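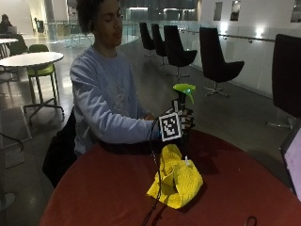
Green-topped spray bottle at the round table.

Trips > Factory Visits > Cindham

Open day at the Plostix works, Cindham — April 16, 2021

Got there late, missed the welcome talk. Parking is at the far gate, not the one on the flyer. Badge, hairnet, off we went.

Plostix makes caps, triggers and small bottles. Molding hall first. Loud. Hot plastic smell, not as bad as I expected. Our guide was Tien-fu Pan, 20 years on the floor, talks fast, knows every press by its nickname. The big one is Windia and she was down for a mold change, so we got a proper look inside. Worth the drive just for that.

Some numbers I scribbled down: 6 presses on the day shift, 838 caps per box, boxes weighed instead of counted. Scale catches a short box to within a couple of caps. Color changes go light to dark so they waste less resin purging the barrel. Scrap gets ground up and goes back in, except anything for food.

Then lunch. Sandwiches fine, coffee terrible.

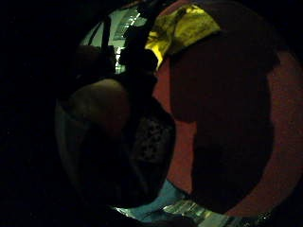 Can you visit outside the open day?
Only in groups, and you have to book through the front office. The next public one is in December.

Afternoon was the warehouse and a short talk from Makhubela, the firm that hauls the pallets. Skipped half of it, sorry. The leak test bench was better — bottles go on thier side overnight on blotting paper, any spot and the whole batch is held. Simple, cheap.

Shop by the exit sells seconds. Bought a bag of 200 mixed caps, no idea what for. Bring cash, card reader was dead.

Filed under: Days Out, How Things Are Made
Contact | Back to top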